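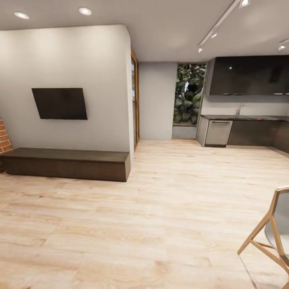
Home News Property Sport Business Notices Contact

Neighbors appeal approval of Gratwood garden center

A group of residents in Civport has appealed a decision to allow a garden center and café on the former bus depot site on Barua Road.

The town planning board approved the application from Gratwood, a regional home and garden retailer, in December. The appeal was filed shortly before the deadline and will now go to the county zoning board, which can uphold the approval, change its conditions or overturn it.

Gratwood wants to tear down the depot's old maintenance shed and put up a single-story store with an outdoor plant yard, a café and a loading area at the rear. The plans include parking for 100 cars. Access would be from Barua Road, with a second exit for delivery trucks onto Mill Lane.

The Mill Lane exit is the main point of the appeal. Residents say the lane is too narrow for trucks and has no sidewalk on the north side, where children walk to the elementary school.

"We were told at the first meeting that trucks would go in and out on Barua Road," said Mared Owen, who has lived on Mill Lane for most of her life and is one of the people who signed the appeal. "Then the drawings came back with a gate at the end of our street. That is a different project from the one people looked at."

The appeal also objects to the store's proposed hours. Under the approval, Gratwood could open to customers from 7 a.m. to 9 p.m. and receive deliveries from 6 a.m. The residents want deliveries held until 8 a.m. and the café closed by 6 p.m.

A third objection deals with drainage. The lower end of the depot site floods after heavy rain, and the water runs toward the backyards on Mill Lane. The planning board required a holding basin as a condition of approval, but the appeal says the basin was sized using figures from before the last section of the depot yard was paved.

Ezequiel Pacheco, property manager for Gratwood, said the company had answered all of the board's questions and would do the same at the county level.

"The site has been sitting behind a fence and it needs a use," Pacheco said. "We changed the layout when the town engineer raised a concern about trucks turning on Barua Road. The Mill Lane exit came out of that. It wasn't our first choice either."

He said the company expects 2 truck departures a day on Mill Lane outside the spring season. He did not give a number for the spring.

The town engineer's report, which is part of the application file, says a truck entrance and exit on the same stretch of Barua Road would back up traffic at the Brollow Street light during the afternoon. It recommends widening the corner at Mill Lane and adding a sidewalk at the company's expense. The approval includes the corner work but leaves the sidewalk for later discussion.

A petition against the Mill Lane exit had 400 signatures when it was handed in at town hall. The town also received letters in support of the store, most of them from people living on the other side of Brollow Street.

Botond Simon, who runs a hardware store on Brollow Street, spoke against the application at the hearing but did not sign the appeal. He said he has no quarrel with the truck route and is worried about the effect on smaller stores.

"They will sell paint and tools along with the plants, and that's what I sell," Simon said. "The zoning board doesn't look at that, so I didn't see the point in signing."

The depot closed when bus service moved to the transit yard near the highway. An earlier plan for apartments on the site was dropped after soil tests found fuel from the old underground tanks. The tanks have been removed, and cleanup of the soil is a condition of any new building there.

Tuva Tangen, the county zoning clerk, said both sides will be given time to submit written statements before a hearing is set. Work on the site cannot begin while the appeal is open.

The full application and the appeal can be read at the clerk's office in the county building, or at the Civport library during regular hours. Written comments must include the sender's name and address and can be no longer than 1,000 words.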